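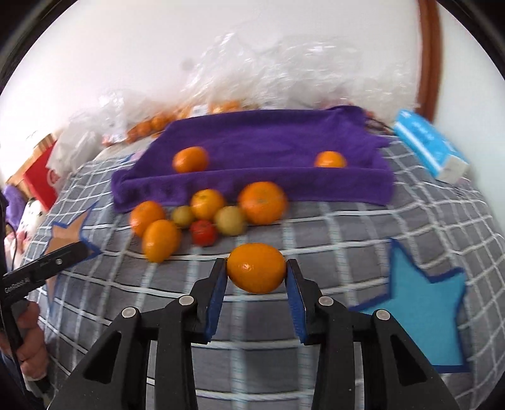 Sorting by kind and size: citrus and other fruit on the bedspread, two mandarins on the purple towel.

Burham Home Skills, Session 4: Sorting Fruit Before You Store It
Notes by Manolis Balaskas

Welcome back, everyone, and thank you for all the lovely questions about onions last time (I've put my answers on the Zendale sheet). Today we move on to fruit, a subject I could happily talk about until the building closes, so do stop me if I go on!

Start by finding a good flat surface. A table is fine, but a bed with a towel folded across it does very nicely too, and round things roll about much less on cloth. Take everything out of its bags and let the different kinds sit together for a moment while you have a proper look. Then pick up each fruit in turn, and go gently, especially with anything small or thin-skinned.

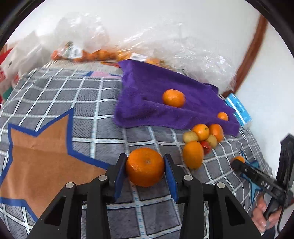 Once you have looked at a fruit all over, press lightly near the stem end. If it gives more than the rest of the peel, put it aside to eat today. Firm mandarins go in one group and large oranges in another, and anything that isn't citrus gets a place of its own. My mother kept hers in a drawer lined with newspaper, and I still do.

For homework, please sort 30 fruits of any kind and write down which ones you set aside. Bring your list along, and a bag if you'd like to share in the Ukach pears. Reading: Buzatu handout, the part on keeping citrus.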